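Small Cubes, Big Table: Living With the Brosora Coloured Blocks

I have a soft spot for plain wooden cubes. My grandmother kept a biscuit tin of them under the stairs, and every cousin in the family learned to count, stack and squabble over that tin. So when the Brosora set went on the shelves at our local toy shop in June I came home with a bag of them, and they have been on one table or another in our house ever since.

They come in a cotton drawstring bag with a small leaflet, which we lost on the first afternoon. My two children are four and seven, and I wanted something both of them could use without the older one getting bored or the little one getting cross. That's a tall order for a bag of cubes, I know! But I have always thought the simplest toys get the longest life, and these have been out more often than the marble run, the magnetic tiles and the very expensive farm put together.

The colours are what sold them to me. They're strong, cheerful and easy to tell apart, even for a child who still calls most things blue. The red and the orange could have been a muddle, and in the evening with only the lamp on they do creep a bit closer together, but in decent light my youngest sorts them without stopping to think. You can still see the grain through the green, too, and I like that very much. It would be a shame to buy wood and then hide it. 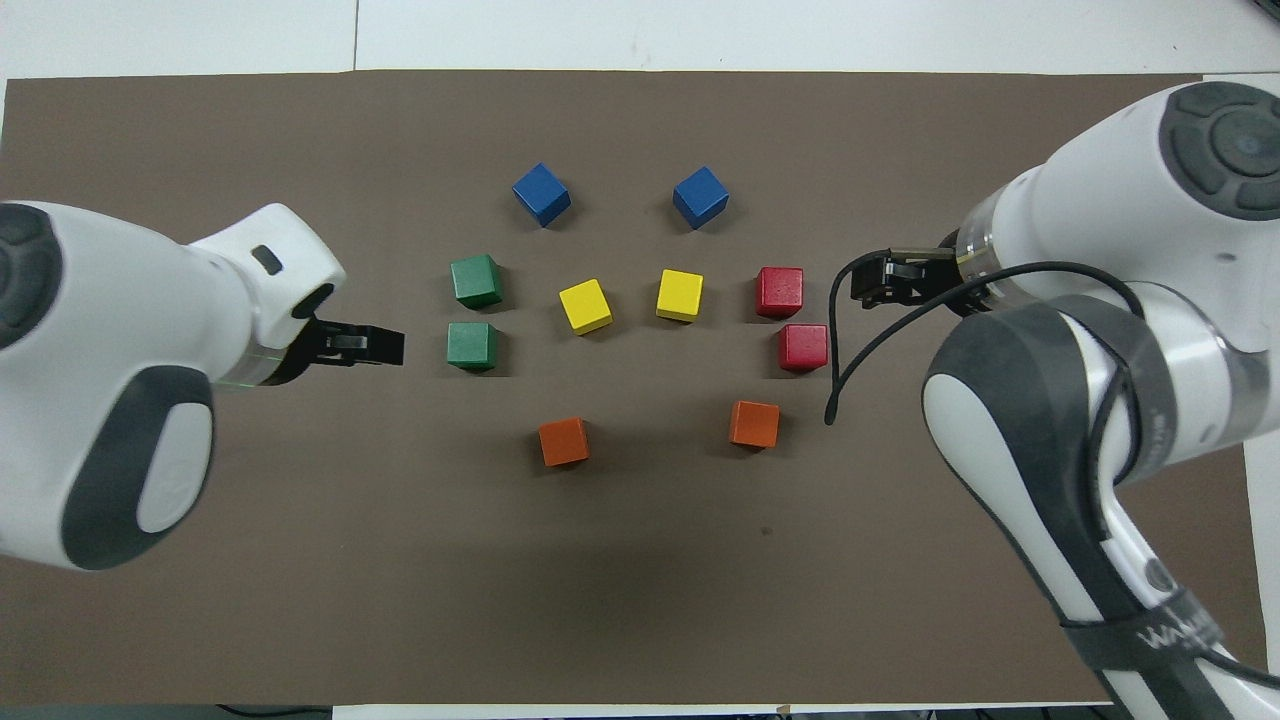
Words and testing: Bakari Wanyama
Toys and Play, Larnorley Family Pages

Pairs is the game we come back to most. You put out two of each colour in a big loose ring, blues at the top, oranges at the bottom and so on, then everyone shuts their eyes while one person swaps a couple over. It sounds far too easy and it is surprisingly hard after supper. My seven-year-old has made up a version with forfeits, and I'm afraid I have hopped round the kitchen more than once.

A word about what you play on. A bare tabletop is noisy and the cubes skid when somebody leans across in a hurry, so I'd put down a mat. A dull brown one is ideal — the yellow fairly sings against it, and the little ones seem to understand that the mat is where the game lives. We tried a flowery tablecloth first and kept losing sight of the green ones.

Now for the grumbles. The edges do show wear, and the red seems to suffer more than the rest in our bag, with small pale nicks along the corners. My neighbour Mwangi Masanja has the rival Astodari set, and his have stayed smarter for longer, though they're a glossier sort of cube and they slide off one another if you build above five or six. I borrowed his for a fortnight and the children asked for ours back. The other grumble is the size. They are small, and for tall towers or proper castles you will want a second bag or something chunkier to go with them.

Cleaning is a damp cloth and a dry tea towel. Don't soak them. I left a handful in the washing-up bowl and one orange cube has been a slightly different orange ever since.

Would I buy them again? Yes, and I have, for my godson's birthday.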